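3. El botín como relato: objetos e identidad en Dindaren

3.1. Punto de partida

En la sección anterior defendimos que el inventario de un juego de rol por turnos se puede leer como un texto, con su sintaxis y sus silencios. Toca ahora poner a prueba esa lectura con un caso concreto, y pocos se prestan tanto a ello como Dindaren. El juego presenta a un reparto coral de exploradores que recorren las ruinas de una ciudad hundida, Orwood, y entrega a cada uno de ellos una bolsa personal que los demás no pueden abrir. La decisión parece menor. Quien haya pasado una tarde entera intentando equipar a un grupo de cinco personajes sin poder traspasar una simple poción sabe que no lo es en absoluto.

Nos interesa sobre todo el personaje de Naidu, la buscadora de reliquias. El manual la presenta como cartógrafa; los guardias de la ciudad alta la llaman saqueadora; ella misma, en el prólogo, evita cualquiera de las dos palabras y dice que «recoge lo que pesa poco». Esa frase vuelve en tres momentos de la partida, siempre con un sentido distinto, y creemos que buena parte del diseño del personaje nace de ella. Su bolsa admite 17 objetos, menos que la de cualquier otro miembro del grupo, y el límite no aumenta al subir de nivel. Una ladrona que apenas puede cargar nada: la paradoja es espléndida y el juego la explota con una paciencia admirable.

3.2. La bolsa de Naidu

La literatura sobre el arquetipo del ladrón en los juegos de rol suele fijarse en tres rasgos: la velocidad, la habilidad de robar en combate y la ambigüedad moral. Naidu cumple con los tres, pero el sistema los reordena. Su orden de robo, llamada «Tomar», no falla nunca. En el juego anterior del mismo estudio, Pellside, la orden equivalente dependía de una tirada oculta, y las jugadoras y los jugadores acababan repitiéndola turno tras turno hasta conseguir la pieza deseada. Dindaren elimina la tirada y traslada toda la tensión al momento siguiente, cuando el objeto ya está en la mano y hay que decidir qué se deja en el suelo para hacerle sitio.

Ese momento tiene su propia pantalla. No hay música, el fondo se oscurece y los objetos de la bolsa aparecen en el orden en que se obtuvieron, sin posibilidad de clasificarlos por valor o por tipo. El cursor se sitúa siempre sobre el más antiguo. Nos parece uno de los hallazgos más felices de todo el juego: la interfaz sugiere que lo viejo es lo prescindible, y cada partida consiste en gran medida en obedecer o desobedecer esa sugerencia. El primer objeto de la lista, además, es siempre el mismo durante las horas iniciales, un silbato de hueso sin efecto alguno en combate y con un valor de venta de 5 monedas.

¿Qué ocurre con el silbato? Quien lo abandona no recibe ningún aviso. La partida continúa, los diálogos no cambian durante varios capítulos y la ranura liberada resulta muy útil, sobre todo en las cisternas, donde los antídotos escasean. Quien lo conserva hasta el regreso a la ciudad alta accede a una escena breve, de apenas unas líneas, en la que Naidu lo hace sonar desde la muralla y alguien contesta desde el otro lado. El juego no explica quién. Tampoco registra la escena en el diario de misiones ni la premia con experiencia, y hemos de confesar que en nuestra primera partida la perdimos sin sospechar siquiera que existía.

3.3. Peso, volumen y manos

Conviene detenerse en la dimensión manual de todo esto, que los estudios sobre inventarios han atendido poco. En Pellside los objetos eran iconos en una cuadrícula y moverlos consistía en pulsar dos veces. En Dindaren cada pieza se toma, se gira y se deposita, y la animación dura lo suficiente para que se note. Algunas reliquias exigen las dos manos de la buscadora, que debe guardar antes la lámpara; otras solo pueden cogerse con las pinzas de latón que se compran en el segundo capítulo. El gesto de separar una pieza pequeña de otra, lento y algo torpe al principio, se vuelve casi automático con las horas, y es precioso comprobar cómo el cuerpo del personaje y el hábito de quien juega se van afinando a la vez (sobre la manipulación de piezas pequeñas, véase la figura 1).

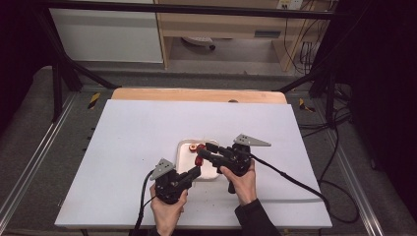

Figura 1. Manipulación a dos manos de dos objetos pequeños de color rojo en una bandeja blanca poco profunda, con una pinza negra en cada mano.

3.4. Lo que el grupo no comparte

La bolsa individual tiene una segunda consecuencia, esta vez de orden narrativo. Si los personajes no pueden intercambiar objetos, tampoco pueden ver lo que llevan los demás, y el guion es escrupuloso en este punto. El médico del grupo ignora que Naidu guarda una dosis del remedio que él busca durante medio juego. La hermana menor del capitán no sabe que la carta de su madre viaja a dos pasos de ella. Quien juega sí lo sabe, porque abre todas las bolsas, y de esa diferencia de información nace una ironía dramática sostenida que muy pocos títulos del género han intentado con tanta constancia.

Pongamos el ejemplo de la carta. Naidu la obtiene en la biblioteca sumergida, en un cofre que se abre sin dificultad y que muchas partidas encuentran por azar. El texto se puede leer desde el menú y no deja lugar a dudas sobre su destinataria. No hay, sin embargo, ninguna orden que permita entregarla. La única manera de que llegue a su dueña es dejarla en el suelo de una habitación en la que ambas vayan a dormir, es decir, usar la mecánica del descarte como si fuera un regalo. Cuando lo descubrimos tuvimos que parar la partida – pocas veces una limitación técnica se ha convertido en un gesto tan delicado.

El procedimiento admite variaciones. Los objetos abandonados permanecen en el mapa, y algunos personajes reaccionan ante ellos si vuelven a pasar por el lugar. Un pan dejado en el puente de los curtidores desaparece a la noche siguiente. Un anillo de compromiso, si se deja en la fuente, acaba en el escaparate del prestamista con un precio de 90 monedas, bastante superior al que ofrecía su dueño original. El mundo de Orwood recoge lo que se le deja, y esa circulación callada de cosas pequeñas constituye a nuestro juicio el verdadero sistema económico del juego, muy por encima de las tiendas.

3.5. La ladrona y el nombre de las cosas

Queda por examinar la cuestión de la etiqueta. Hemos dicho que Naidu rechaza los dos nombres que otros le dan, y el menú participa de esa reserva con un detalle que suele pasar inadvertido. En la ficha de los demás personajes, bajo el retrato, figura un oficio: médico, capitán, campanera. En la suya hay un espacio en blanco. Solo al alcanzar la cámara central el espacio se llena, y la palabra que aparece depende de la proporción entre objetos tomados y objetos dejados a lo largo de la aventura.

Las palabras posibles son cuatro. Con una bolsa llena y casi ningún descarte voluntario, el juego escribe «saqueadora» y da la razón a los guardias. Con un reparto equilibrado se lee «cartógrafa», como en el manual. Si la mayoría de los objetos ha vuelto al suelo, aparece «mensajera», que es para nosotros la más hermosa y la que mejor encaja con la historia de la carta. La cuarta exige haber tomado 100 objetos y conservar únicamente el silbato. En ese caso la ficha muestra el verdadero nombre de pila del personaje, que no se pronuncia en ningún diálogo y que preferimos no revelar en estas páginas.

Desde el punto de vista del análisis, lo más valioso es que la clasificación llega tarde. En Pellside el alineamiento moral se mostraba en una barra visible desde el principio, y resultaba fácil jugar para la barra. En Dindaren no hay indicador, ni mensajes emergentes, ni compañeros que comenten el reparto de las bolsas. La identidad de la buscadora se compone con decisiones de intendencia tomadas a menudo con prisa, en mitad de un pasillo, por pura falta de espacio. Que esas decisiones domésticas terminen diciendo quién es Naidu nos parece un logro de escritura tanto como de programación.

Cabe objetar que la mayoría de las partidas terminan en «cartógrafa» y que el resto de las variantes queda reservado a quien consulta una guía. La objeción es razonable. El equilibrio entre lo tomado y lo dejado se alcanza casi sin querer, dado el tamaño de la bolsa, y el camino hacia la cuarta palabra es tan estrecho que difícilmente se recorre por intuición. Aun así, la propia existencia del espacio en blanco modifica la lectura desde el primer menú. Invita a preguntarse por el oficio que falta, y esa pregunta acompaña cada descarte aunque la respuesta final sea la más común. En la sección 4 veremos cómo el espacio en blanco reaparece en el diseño de los mapas, donde las salas sin nombre cumplen una función muy parecida.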